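Search this site Enter keywords Go

Textile Basics, Unit 6: Felt, Curves and Edge Trims

Posted Nov 3, 2025 by the course instructor
Reading time: 2 min

Okay, so last time we got through cutting, and a few of you asked why I keep going on about felt. I love the stuff! It has no grain to speak of, it won't fray, and you can cut it in any direction you like. It's also forgiving of beginners (I taught 187 of them last year and felt got us all through the first project).

1. Cutting a curve

Draw the shape on the back with chalk, then turn the fabric and keep your scissors still. Long, slow bites. If your curve has corners in it, trim them down a sliver at a time — you can't put felt back. Please don't use the paper scissors in the Nouri tin. I mean it.

2. Marks and fuzz

Felt shows everything. Pen, pencil, a dirty thumb. Lint rollers lift loose fibers, but they won't do much for ink, so test your marker on a scrap first. Creases mostly relax under a warm iron with a cloth on top. Wool felt and acrylic felt behave differently with heat, so check which one you bought. The Ekano packs are acrylic.

3. Trims on a bold color

A saturated color can look flat on its own, and a narrow patterned edge wakes it up. I like a pale band with a little colored stitching in it. On the red teardrop the trim is white with thin teal and dark green lines, and the zigzag runs down the straighter side where the band meets the red fabric. Look at the face of it too and you'll find a faint dark line, so go back and read section 2!

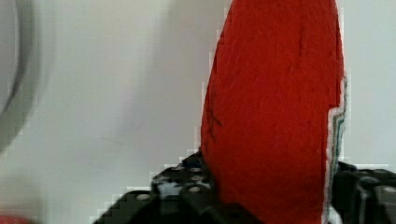
4. For next class

Bring one curved piece, cut and clean, plus 6 inches of trim. Pin the trim before you sew it, and go easy around the tip — ease it, don't stretch it. Reading is page 116 of the Starnitz workbook, just the part on bands and bindings.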